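4.2 Seasonal movement in glued softwood and hardwood panels

Sample houses were the same as in section 3. Vasden is coastal, unheated for most of the year, Trotthorpe inland with a wood stove going from the first frost. Humidity loggers on the kitchen wall in both, at bench height. The Trotthorpe logger died in November and was replaced the same evening, so there is a short gap in the series which we have left as a gap and not filled in.

Panels were bought through Nedeo in a single order, cut to the same length and left to settle in the Kirkegaard store before going out. Half were finished with oil on both faces, the rest on the show face only. This second treatment is what most home owners do (Egilsson's interviews, section 2) and it is what the hardware shops tell them to do. Width was measured at both ends and the middle with the same calipers throughout. Cupping with a straight edge and feeler gauges, always across the grain.

Total readings 3,401, of which 91 were thrown out, nearly all of them from one set of calipers with a flat battery. Removing them did not change the order of the treatments.

Main result is not surprising. Panels oiled on one face cupped more than panels oiled on both, in both houses, and the differnce was larger at Trotthorpe. The colour of the timber told us nothing useful. Neither did price. Growth ring orientation mattered a good deal more than we had allowed for in the original plan - strips laid with the rings alternating stayed flatter, but the panels were not sorted for this at purchase so the comparison is uneven and should be read with care. Steinarsdóttir has argued for a repeat with sorted stock and we agree.

Knots were a smaller problem than expected. Of the 8 panels with checks at the end grain, 6 had been oiled on one face only. Surface knots well in from the ends did not open up at all, even the dark ones which owners tended to complain about. Owners judged a board by its face. A pale board with a few small knots (Figure 3) was usually called "second grade" at the interview stage, whatever its measurements. 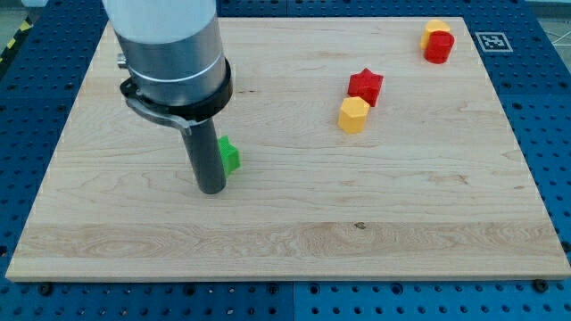 Figure 3. Pale board with wavy grain and a few small dark knots.

Glue lines held everywhere. We had planned a seperate table for glue failure and have dropped it. Where a panel cupped it did so as one piece, the joints moving with the curve, and owners did not generally notice until something round was put down on it and rolled. Bench fixings are dealt with in 4.3.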